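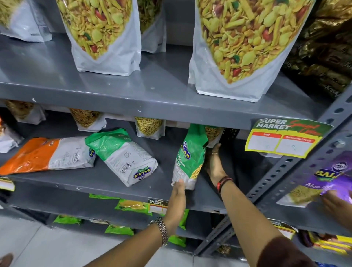 Packaged snacks on a shop rack.

Boil-Water Notice: Questions and Answers for Stusasstead Residents

Updated Dec 11, 2019

Who is under the notice?
All 3,735 customers served by the Beketti pump station. If your bill lists the Górecki well as your source, you are not affected.

What happened?
A 56-year-old main failed near the pump station and pressure dropped across the lower part of town. When pressure falls, untreated water can get into the pipes.

Has anything been found in the water?
Test results are not back yet. The notice is a precaution and stays in place until two sets of samples, taken a day apart, come back clean.

How do I make water safe?
Bring it to a rolling boil for one minute, then let it cool. Filters and pitchers do not replace boiling. Use boiled or bottled water for drinking, brushing teeth, washing produce, making ice and mixing baby formula.

Can I shower?
Yes. Try not to swallow any — small children should have a sponge bath instead.

Where can I pick up bottled water?
At the Namia Community Church parking lot, 9 a.m. to 6 p.m. daily. The limit is two cases per household. Crackers and other packaged food are handed out there too while supplies last. You do not need to be a member or show ID.

I can't drive. Can someone bring it to me?
Call the church office before noon. There are 22 delivery slots a day, and homes with infants or oxygen equipment go first.

My water is brown. Is that part of this?
Probably. Run the cold tap in the bathtub until it clears, and hold off on laundry.

What do I do when the notice is lifted?
Flush every cold tap for five minutes, throw out old ice and change refrigerator filters.

Will I get a credit on my bill?
The council has not decided. It is on the agenda for the next regular meeting.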